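Cestwood floor walk-through, lounge side and desk side
Unit 6, December, morning round

Floor: OK. The marble tile is lovely and shiny, but please do keep mats by the door when it's raining.

Cables: needs attention. I'd love to see them taped or tucked along the wall before somebody catches a toe!
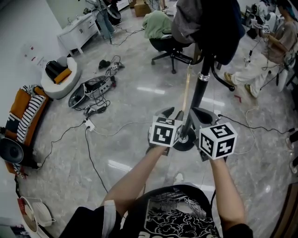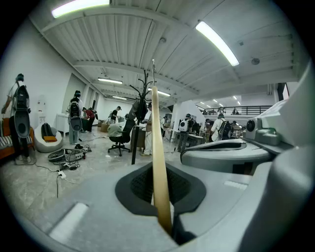 Floor and office chairs (first); ceiling lights and lounge seating (second).

Office chairs: OK, casters checked by hand. Jackets over the backs are fine as long as the sleeves stay clear of the wheels.

Cardboard box by the far wall: flatten it, or find it a shelf, whichever is easier.

Ceiling lights: the long tubes want a dusting, so I've put that on the Flornia list under item 105.

Sofa and egg chair: OK, and very comfortable too (I did test them). Bags off the seats, please.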